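Servicio Textil Comunitario Verninley
Publicado en abril, 9:40
Redacción: Florêncio Bettencourt, área de Clasificación y Entrega

1/ El Servicio Textil Comunitario Verninley informa a las entidades colaboradoras de los criterios de doblado y preparación de prendas que se aplicarán en la campaña de primavera. Se ruega su lectura completa antes de remitir nuevas partidas.

2/ La campaña prevé la entrega de 1000 prendas a los puntos de distribución de Farkden y Nowicki. De ellas, 266 corresponden a la partida de manga larga y se prepararán en primer lugar.

3/ Toda prenda deberá llegar lavada, seca y revisada. No se admitirán piezas con cremalleras rotas, manchas permanentes o costuras abiertas de más de un centímetro. Los botones sueltos se entregarán en un sobre cosido o grapado a la bolsa, nunca al tejido.

4/ El doblado se realizará siempre sobre mesa. La superficie deberá limpiarse con un paño al comienzo de cada turno y quedará reservada para esta tarea mientras dure el mismo. Las cajas y bolsas de recepción permanecerán en el suelo, junto a la pared.

5/ Doblado longitudinal. Es el procedimiento ordinario para prendas superiores y tejidos blandos. Se extiende la pieza, se pliegan los laterales hacia el centro y se dobla de nuevo a lo largo, hasta obtener una banda estrecha. Las capas se alisan con la palma, desde el centro hacia los extremos.

6/ Se aceptan arrugas leves. No se aceptan mangas retorcidas en el interior del pliegue, pues deforman la pila y obligan a deshacerla en destino. Ante la duda, se abrirá la prenda y se comenzará de nuevo.

7/ Etiquetas. Las etiquetas cosidas no se cortarán en ningún caso. Cuando queden a la vista tras el doblado, se dejarán así - facilita la consulta posterior - y no se cubrirán con adhesivos de clasificación.

8/ Las prendas largas se sujetarán por ambos extremos antes de trasladarlas o de efectuar el último pliegue. Levantarlas por el centro deshace la banda y desplaza las capas interiores.

9/ Zona de doblado, con la mesa blanca y los estantes al fondo. En la segunda fotografía, una prenda de color verde amarillento doblada a lo largo, con la etiqueta blanca en la parte superior.
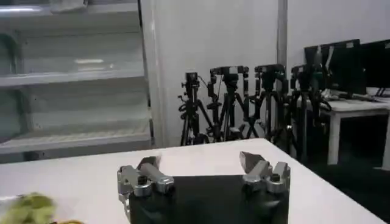
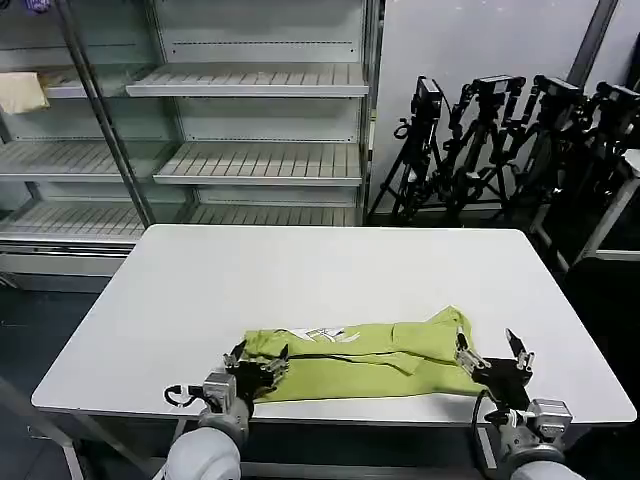
10/ ALMACENAMIENTO Y ENTREGA
Las pilas no superarán los 60 centímetros de altura. Las prendas de punto se colocarán en la base y las de tejido ligero en la parte superior. Entre partidas distintas se interpondrá una hoja de papel blanco con el código correspondiente.

11/ Cada caja Pritard de formato medio admite 44 prendas dobladas según el procedimiento descrito. Si la tapa no cierra sin presión, se retirarán piezas hasta que lo haga. El número definitivo se anotará en el albarán y en el lateral corto de la caja.

12/ El punto de Farkden recibirá las partidas en horario de mañana, hasta las 13:30. El de Nowicki lo hará exclusivamente por la tarde, a partir de las 16:00. Las entregas fuera de estas franjas deberán acordarse previamente con el área de Clasificación.

13/ Las partidas que no cumplan los criterios de los puntos 3 a 8 serán devueltas a la entidad remitente, que dispondrá de una única ocasión para subsanarlas dentro de la misma campaña. La devolución irá acompañada de una nota con el motivo.

14/ Quedan sin efecto las indicaciones difundidas en la campaña de invierno relativas al enrollado de prendas superiores. El enrollado se mantiene únicamente para calcetines, bufandas y ropa interior térmica.

15/ Las consultas sobre tejidos delicados, prendas infantiles o lotes mixtos pueden dirigirse a Florêncio Bettencourt por los canales habituales del Servicio - indíquese siempre el código de partida en el asunto.

44 veces compartido · 6 comentarios

© Servicio Textil Comunitario Verninley · Contacto · Volver arriba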